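Kotley to collect old phones at 16 sites from August

The town council of Kotley approved a collection plan for used mobile phones on Dec 14, 2019. Under the plan, residents will be able to hand in handsets at 16 sites, including libraries, post offices and two schools.

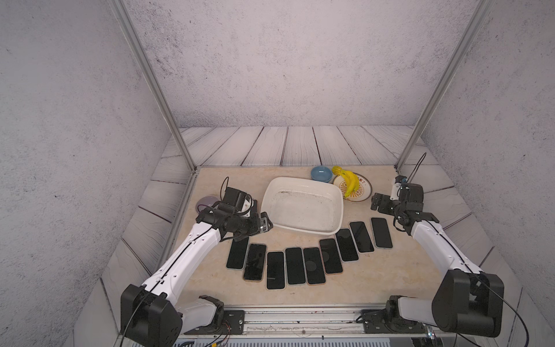
Smartphones laid out on a tabletop.

The contract went to Wureck, a recycling firm, for a term of four years. The firm must empty each container every 15 days and report the weight collected to the council. Batteries that are swollen or leaking are excluded -- these still go to the hazardous waste depot on Dinu Street.

Owners are asked to sign out of all accounts and take out the SIM card before handing in a phone. Cases and chargers are accepted, but must go in a separate bin.

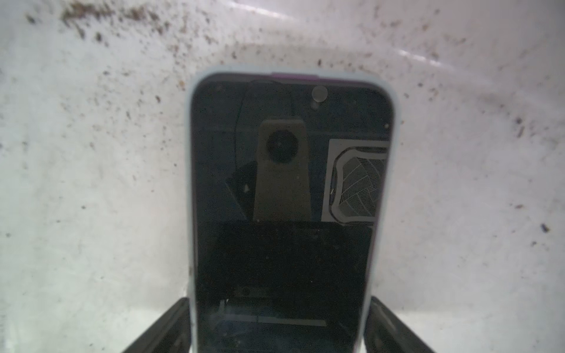 Data and resale

Phones that pass inspection will be erased and sold, with 300 set aside each year for schools in the district. The rest will be taken apart for metals at a plant in Flornadlow. The contract bars Wureck from exporting whole units.

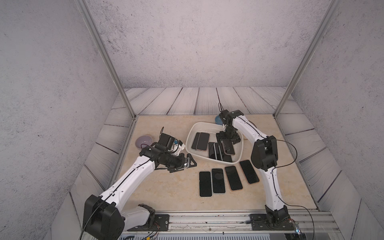

Tincuța Mihăilă told the council that the text does not say who checks the erasure, and asked for an outside audit in the first year. The request was put off to the next session.

Emilian Enache voted against the plan, citing the transport cost. Containers are due to be installed by the end of July -- the schools will get theirs last. 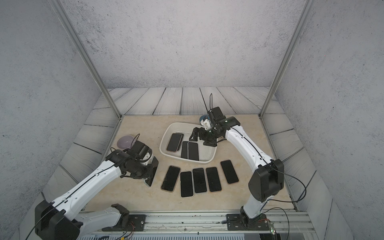 Tabletop work area with two robot arms.

The list of sites will be posted at the town hall.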